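How Does a Robot Know Where to Put Its Hand?

Reach out and pick up a pencil. It probably took you a second, and you didn't have to think very hard. Your eyes found the pencil, your brain worked out how far away it was, and your arm went there.

A robot arm has none of that until someone writes it. The metal, the motors and the cameras are only the body. The part that decides what to do is software, which means long lists of instructions running on a computer. This page is about that software.

Step 1: Seeing

A camera gives the robot a picture, and to a computer a picture is a big grid of numbers. Each number says how bright or what color one tiny dot is. Nothing in the numbers says "book" or "watch."

So the first program has to find the things. This job is called perception. The program looks for places where the numbers change suddenly, like the line where a dark strap crosses a pale table. It compares those shapes with others it was trained on, and then it makes a guess: this patch of dots is a watch.

It is always a guess. The program gives each guess a score for how sure it is. If the score is low, a well-written robot program will look again from another angle.

Step 2: Working out where

Knowing that there is a watch is no use if you don't know where it is. The software needs three numbers: how far forward, how far to the side, and how high. It also needs to know which way the thing is turned. A gripper with two fingers can close on a thin strap from one direction and miss it from another.

Many robots have more than one camera for this. One looks out from the body and sees the whole room. Another rides on the arm, close to the gripper, and sees the small details. The software has to join the two views together so that a dot in one matches the right dot in the other. If the join is off by the width of your finger, the gripper will close on air.

Step 3: Planning

Now the robot needs a path. A program called a planner takes the place where the hand is and the place where it should be, and searches for a way to get from one to the other.

There are lots of wrong ways. The arm could hit the table, knock over a box or bump into the other arm. The planner tries a path, checks it for crashes, throws it away if there is one, and tries again. A planner called Grinon, which was written by a small team led by Anathi Nkosi, is allowed to try 2000 paths before it gives up. On one crowded table it found a safe one on try number 1645. The computer did all of that before the arm moved at all.

Step 4: Moving

The last program is the controller. It turns the path into orders for the motors: turn this joint a little, now that one. Many times every second it checks where the arm really is and fixes small mistakes. You do the same thing when you walk along a curb and keep wobbling back to the middle.

Practicing in a pretend room

New software has mistakes in it, and a mistake in a real arm can break something. So programmers often begin with a simulation. A simulation is a bit like a video game: a room, a table and a robot that exist only inside the computer. If the pretend arm smashes into the pretend wall, you press reset.

Anathi's team calls their simulator Postidik. The robot software doesn't need to be changed to run in it. It gets pictures, just as it would from real cameras, and sends back orders, just as it would to real motors.

Views from inside the simulation: first the room and the table between the two arms, then a gripper over the tabletop with a watch between its open fingers.
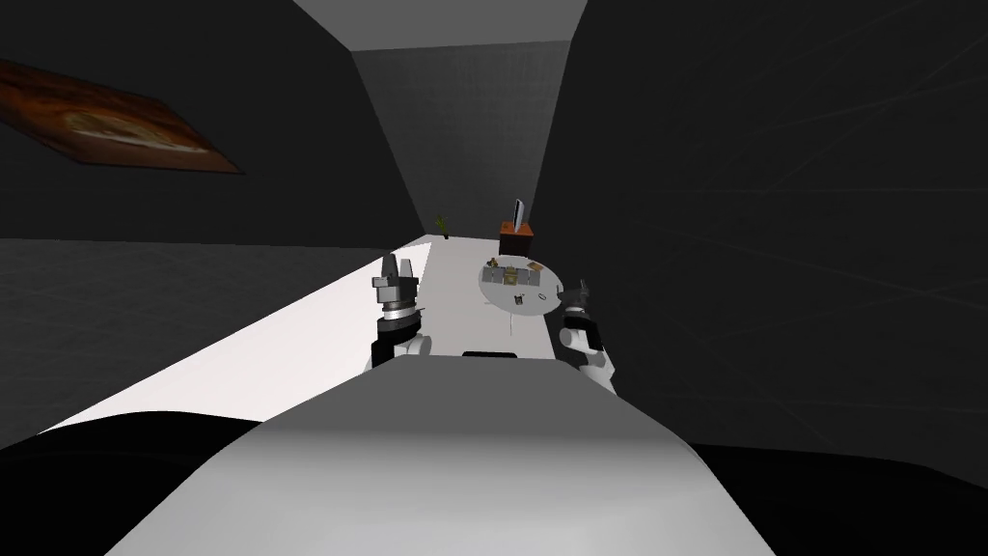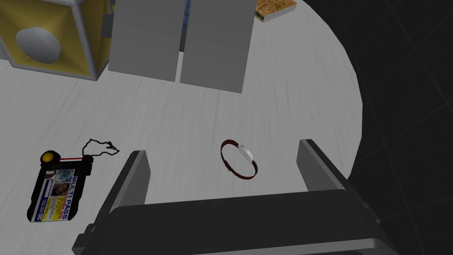

In a simulation the programmers can also check the answers. The computer made the room, so it knows exactly where every object is. When the perception program says "the watch is here," Postidik can say how wrong it was. Johannes Chauke wrote the part that does the checking. In March he ran the same reaching task 984 times overnight and moved the objects a little before each run. In the morning he had a list of the runs that failed.

Most of the failures on that list came from Step 2. The program had found the right object but had the wrong idea about which way it was turned. Johannes fixed that part and ran everything again the next night.

Does it work in a real room?

Not always. Real light makes shadows and shiny spots that a pretend room may leave out. Real objects slide and bend. Real motors get warm and act a bit differently at the end of the day. Programmers call this difference the "reality gap."

One way to make the gap smaller is to change the simulation a lot. Make the room brighter, then darker. Change the color of the floor. Software that has practiced in many different rooms is less likely to be confused by a new one.

Words to know

Perception: finding out what is there and where it is.
Planner: the program that looks for a safe path.
Controller: the program that gives orders to the motors.
Simulation: a pretend world inside a computer.

Try it yourself

You need a friend, a table, a cup and a blindfold. One of you is the arm and wears the blindfold. The other is the software and may only give short orders, such as "left," "forward," "stop" and "close hand." Try to pick up the cup. Then put a book in the way and try again. Write down the orders you used, and see if the same list still works after someone moves the cup.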